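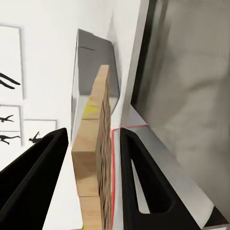

4.2 What we learned at the open day

We ran the block-stacking demo at the Gukden open day in September, and I'll admit I was nervous about it. Leonor Azevedo had the simulator up on the big screen, I had the keyboard, and visitors could pick a starting layout and then watch the policy have a go (or take over themselves, which the children much preferred!). Over the afternoon we logged 203 runs, 16 of them driven by hand from start to finish.

The wrist view went on the screen by default, and people kept asking to see the room from outside instead. Fair enough. From the gripper you get two big black fingers, whatever is between them and a bit of wall, as in Figure 3, and judging depth from that is hard work for a person. Valter Godinho added a side view after lunch and the queue got a lot chattier.

Figure 3. Simulated wrist view in the stacking demo, with the column of wooden blocks between the fingers.

We'd trained on almost 4000 episodes, all with layouts we had drawn up ourselves, and the visitors' layouts were much stranger than ours. One lad wanted every block jammed up against the wall. We've kept the visitor runs as a separate test set, called Wakar, and none of them were used for training. Section 4.3 goes through the scores on that set, starting with the layouts the policy had most trouble with.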